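Derham Publishes Good Practice Code for Hand-Held Gripper Work

30/10/2024 - Derham has published a code of good practice for teams that record manual tasks with hand-held grippers. The document is free to use and covers site preparation, operator safety, marker care and the handling of recordings in which people can be recognized.

The code was drafted by a working group led by Huiling Guo, with members from Derham, Kekel and Jibrin. It replaces the separate in-house rules the three firms had been using, which differed on basic points such as how close a second person may stand and who is allowed to stop a session.

"We had three checklists that disagreed with each other," said Guo. "An operator moving from one site to another had to relearn what was allowed. Now there is one text, and it is short enough to read before a shift."

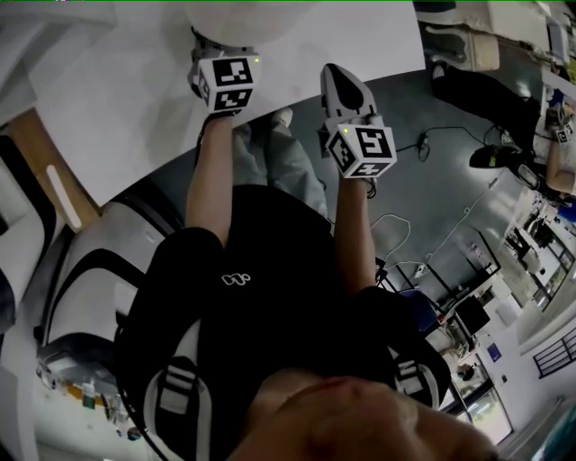

Section 2 deals with the floor. Power and data cables should be routed along one side of the work area or covered, and chargers should be kept out of the walking path. Operators wear closed shoes. Anyone who is not taking part in a task stays outside the reach of the person holding the grippers.

Section 3 covers fiducial markers. Marker faces must be clean, flat and fully visible before a session starts, and a damaged marker is replaced, never patched with tape. Each pair of grippers is checked as a pair, with the result entered in the site log. Straps and harnesses are adjusted for each operator and checked again after every break.

During the comment period, which closed in January, the working group received 336 comments. Many asked for clearer limits on session length. The final text sets a limit of up to 86 minutes of gripper work before a rest period, and operators may stop earlier without giving a reason.

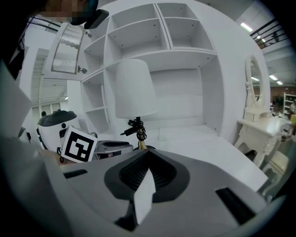 Section 5 applies to furnished rooms and other spaces set up to look like a home. The site lead walks the room before work starts and confirms that furniture is stable, that lamp cords are secured and that glass doors and mirrors are noted on the room sheet. Items moved for a task are recorded so the layout can be restored.

Faces must be obscured before recordings leave the site team. Raw files are kept under restricted access and deleted on a fixed schedule - the schedule itself is left to each firm, but it must be in writing.

Hrvoje Obradović, head of operations at Kekel, said the firm has started training its site leads on the new text. "Most of it is what careful crews already do. The marker log is new for us and will take some getting used to."

The code was tried out over 1086 sessions before release. A revised edition is planned once the first year of site reports has been reviewed.

Copies can be requested from the Derham standards desk. Questions about the text should be addressed to Chenxi Yan.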